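Sidard Stations: Questions About the New Management

Who is running the stations now?
Alina Ciobanu became president of local stations in May. She replaced Emanuel Gavrilă, who is listed as a senior adviser. We asked what a senior adviser does and were sent his biography.

Is this a promotion or a merger?
The press release calls it a promotion. She also took over ad sales and the Dobre radio group, and both used to have their own chiefs. We'd call that a merger of three jobs.

Will my local news change?
The company says no. It said the same before the Druvby morning show was cut from two hours to one. Weeknight newscasts are still on the schedule, and so is the Saturday food and market hour.

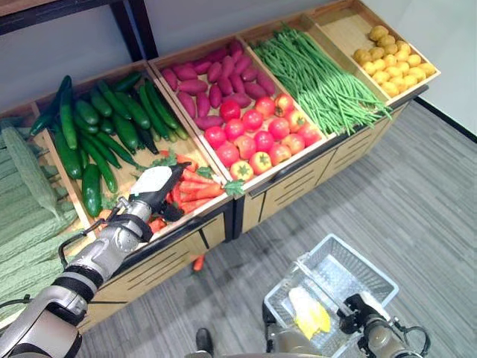

Are there layoffs?
Sidard uses the word "realignment." Rochelle Pryor, a former producer in Jillitz, told us that 23 jobs in her building were posted again under new titles, with lower pay. The company wouldn't confirm the number and didn't dispute it.

What is the "digital-first newsroom"?
Good question. Iara Medina, the vice president in charge of it, described it as "a way of thinking." We could find a new app, and it shows the same stories as the website.

Does the app cost anything?
Not today. The terms allow a fee to be added later with notice by email.

How do I complain about a schedule change?
Use the viewer form on your station's site. We sent one in and got an automatic reply. If a person ever writes back, we'll update this page.

Last updated 2020-09-06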